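Plarer Suturing Demonstrations, release 2

README

Contents

This release holds 1,666 demonstrations of single-stitch suturing and knot tying, recorded by remote control at the Hokosex bench. The operator sits at a console with two hand controllers and a foot pedal, and the instruments follow the controllers at a reduced scale. No part of any episode is scripted.

Release 1 is still available, but please don't mix the two. The gripper angle was logged in degrees then and is in radians now, and the old wrist video has a different crop.

Tasks

throw: needle through the tissue and out again, thread pulled to length
tie: instrument tie, starting with the thread already through
trim: both tails cut to length
clear: loose thread and needle moved away from the closure

An episode has one task label. Where an operator ran two tasks together without stopping, we split the recording at the pedal release and gave each half its own number. Split episodes have the suffix _a or _b.

File layout

Each episode is a folder with these files:

wrist.mp4 — video from the small camera on the instrument
joints.csv — joint positions and commanded positions, both arms
grip.csv — jaw opening, commanded and measured
pedal.csv — pedal state; 1 means the arms are following the operator
notes.txt — operator comments, often blank

Times are in seconds from the first pedal press. The video starts slightly before that, so the first frames have negative times. The loader in tools/ deals with this, but if you write your own you will need to read offset.txt at the top of the release.

The longest episode has 2,973 rows in joints.csv. Anything over 2,000 rows is usually an operator having trouble picking up thread that is lying flat, and we have kept these in. Filter on row count if you don't want them.

Success labels

Labels were given by the operator straight after each episode and checked later from the video by a second person. Where they disagreed the label is "unclear", and there are 165 of those. For tie, success means the knot sits flat and holds when the tail is pulled gently. For trim, both tails have to be left on. A long tail counts as a success, a cut knot doesn't.

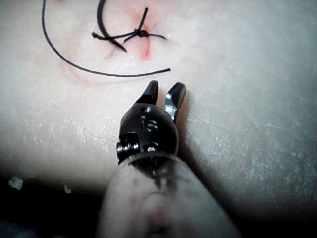
The jaws log a small opening even when fully shut. Treat anything under 0.04 rad as closed. Measured opening also lags the commanded value by a few rows, more so on the left arm, and we have not corrected for it.

Known problems

Shadows from the instrument move across the tissue with the arm. Policies trained on wrist video alone at Cakemska tended to follow the shadow edge near the end of a reach — adding joint positions to the input helped.

Black thread against the dark metal of the wrist is hard to pick out. The thread masks in extras/ were drawn by hand and miss some of it.

Pedal bounce shows up as very short 0s in pedal.csv. Ignore gaps of one or two rows.

Use

Free for research and teaching. The recordings are not suitable for judging surgical skill, and nothing trained on them should be used on patients. Please give the release number when you report results.

Maintained by Liu. Corrections to labels are welcome, with the episode number and the time in seconds. The next release is planned for May and will add running stitches.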